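I've had the Wevico 12-port managed switch in the back closet since last March, and I like it enough that I finally sat down to write this up. Short version: buy it if you run a small office or a shared lab and you're tired of babysitting your network gear.

## What I was replacing

The old setup was a pair of unmanaged desktop switches daisy-chained together with a patch cable that had a broken clip. Every time somebody brushed past the shelf, half the building dropped off. I put up with that for way too long. Then the phones moved over to the same wiring, the calls started getting choppy, and I had to get something that could keep voice traffic apart from everything else.

I looked at a Jevik unit first (good price, terrible menus) and borrowed a Fledel for a week. The Fledel is a solid box, but its fan whines at a pitch I can hear through a closed door. The Wevico has no fan at all. It's silent, and after that week I could have hugged it.

## Setup

Mounting took me one coffee. The ears go on with four screws each side, the holes line up (you'd be amazed how rare this is), and the power inlet is on the back where it belongs. There's a tiny cable hook beside it so the cord can't get yanked out. Love that hook!

First login is over a regular browser. It makes you change the password before it will do anything else, then drops you on a page with a drawing of the front panel. Click a port, and you get its speed, its VLAN, and a plain text box for a name. I named everything. "Printer by stairs" is so much nicer to read than a port number when you're half awake.

I set up 2 VLANs, one for phones and one for the rest, and the whole thing took less time than finding my label maker. Tagged and untagged are explained right there on the page in normal words — no trip to the manual.

## Day to day

Copying big folders between two wired machines runs as fast as the drives can manage. I pushed 456 GB of backups through it one evening while people were on calls and got no complaints.

The uptime page showed 2,787 hours when I checked it before the last firmware update, and that stretch only ended because the update needs a restart. The restart itself is quick. My phone hadn't even given up on its call screen before the lights were back.

A few things I've come to really enjoy:

- **Port lights you can dim.** The closet door has a vent in it and the old switches used to flicker all over the hallway wall.
- **Config backup as a readable file.** I can open it in a text editor and see what I changed.
- **Cable test built in.** It told me a run was bad partway along, and when I pulled the ceiling tile, there was the kink.
- **Loop protection that's on by default.** If you've ever had someone plug both ends of a cable into the wall, you know.

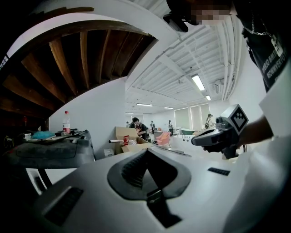
*Gripper in hand, RENMIN UNIVERSITY on the shirt.*

## What could be better

The console port is on the front, and the cable sticks straight out, so I can't shut the closet door with it plugged in. Wevico uses its own connector there too, which means one more adapter to lose. I've taped mine to the side of the rack.

The logs are thin. You get port up, port down, login, and not much else. Mahtab Sadeghi, who looks after a bigger site across town, sends hers to a separate log server and says that fills in most of the gaps. I haven't bothered yet, but I probably should.

There's also no power over Ethernet on this model. I knew that going in, and my phones have their own adapters, so it's fine for me. If you need it, check the spec sheet carefully, as the PoE version looks nearly identical in the store listing.

## Where I got it

I ordered mine from Ó Conaill, who shipped it in double cardboard with the rack ears in a separate bag. They also answered a dumb question of mine about screw sizes the same afternoon. I'd order from them again in a heartbeat, and I'm already eyeing a second one of these for upstairs — the cable run is in, I just need to clear the shelf.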